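Ulden kitchen set: data card and purchase planning notes

Summary

The Ulden set holds 412 simulated kitchen episodes, recorded to help decide which arm and which appliances to buy for the Flurkholm test kitchen. It is kept in the same repository as the budget sheet, so that the two change together.

Contents

episodes/ one folder per run, with joint positions and camera views
layouts/ 5 kitchen layouts, with worktop heights and cupboard depths
costs/ budget.csv, quotes.csv, spares.csv

Budget

All sums are in pounds before VAT. The arm and gripper are on one line, the appliances on another. Fitting is priced separately by Grisier and has not been agreed. We hold back 1,000 for spare fingers and cables. Quotes run out at the end of April and must be asked for again after that.

Before ordering

Check the reach figures in layouts/ against the room drawings. Upper cupboards limit the wrist more than the worktop does, so measure to the underside of the cupboard. Don't order the toaster oven until the door clearance has been signed off.
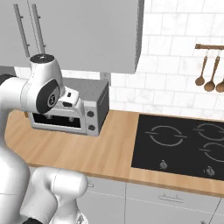
Bukhari
Equipment planning and dataset upkeep

The toaster oven runs use a worktop layout with a cooktop to the right of the oven. Allow for both when marking out floor space, as the arm's base takes up room at the near edge of the worktop.

Known gaps

Power draw is not modelled. Cupboard handles are all bar type. Delivery times in quotes.csv are the suppliers' own and have not been checked.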